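Notebook
Home | Entries | Materials | Protocols | Search

Monday, entered by J. Javier

Starch paste, cold storage and shelf life, continued

Picking up from the last entry on wheat starch paste for the hinge repairs. The Pretgate ledgers need a paste that holds its tack for a full working session and still brushes out thin, and the batches from last month went slack after three days. Kenneth thinks the starch was undercooked. I think the jars were warm too long after straining. Both can be tested with what we have.

Recipe as before: one part starch to five parts deionized water by volume, soaked overnight, cooked in the double boiler with constant stirring. Cook time 35 minutes from the first thickening. Strained twice through the fine horsehair sieve, no additives. Thymol is left out for this round so that mold shows up when it wants to.

Yield was 332 g after straining. Split into small jars, lids boiled, filled to the shoulder. Labels are pencil on Japanese tissue, because the marker ink ran on the last set.

Batch A: cooked the full time, jars left on the bench until evening, then chilled.
Batch B: cooked the full time, jars cooled in a water bath and chilled at once.
Batch C: cooked 13 minutes only, handled as B.

Tack test

Strips of the Catacutan kozo, 20 mm wide, pasted out on blotter offcuts with an overlap of one strip width. Dried under felt and the flat weights. Peeled by hand at a low angle and scored on fiber tear. Arnout wants a spring gauge for this and he is right, but the one in the drawer sticks at the low end and reads differently each time it is zeroed. Hand peel will do for ranking.

First results, fresh paste:
A and B the same, full fiber tear over the whole overlap.
C lifted clean at one corner on two strips, otherwise fair. Feels grainy under the brush. Sieving a third time made no difference.

So cooking time matters even on day one. Kenneth gets that point.

Notes on brushing out: B diluted to thin cream consistency goes down evenly on the laminating tissue. A at the same dilution leaves small lumps near the ferrule. Might be skin from the surface of the jar. Skim before working next time and see if it persists.

pH strips read neutral on all three. The strips are old. Ermanno has a newer pack on order from Plellier.

Storage

Jars go in the refrigerator, never the freezer. Frozen paste weeps when it thaws and will not come back together with working; see Lovely's entry on the map linings, where a whole batch was lost that way. Jars upright, lids on hand tight, one batch to a shelf so they don't get swapped. Write the opening time on the lid each time a jar is used. Keep the door shut between jars. The temperature log sheet is on the clipboard by the sink and has gaps in it, so please fill it in. 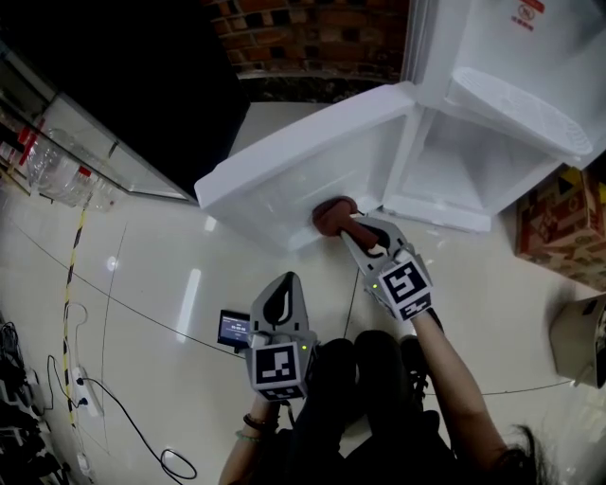
Next steps

1. Repeat the peel test on days two, four and seven. Same blotter stock, same tissue, same weights.
2. Check for odor and surface growth before stirring. Note it even if there is none.
3. Cook a fourth batch with the Nello starch if it arrives. Grain is said to be finer, so soak separately and record how it settles.
4. Ask Arnout whether the ledger hinges can wait until the day seven result. If not, use fresh B only and discard leftovers the same evening.
5. Wash the horsehair sieve in cold water straight after use. Dried paste in the mesh came through as flecks in the second straining of C.

Open question: whether the lumps in A come from slow cooling or from the jar neck. Could be settled by filling two jars to different heights.

Recent entries
Map linings, paste failure after freezing (L. Sison)
Blotter stock, 400 gsm, drying times
Pretgate ledgers, condition on arrival (A. De Smet)
Replacing the felts in the small press (E. Grasso)
Wheat starch paste, first batches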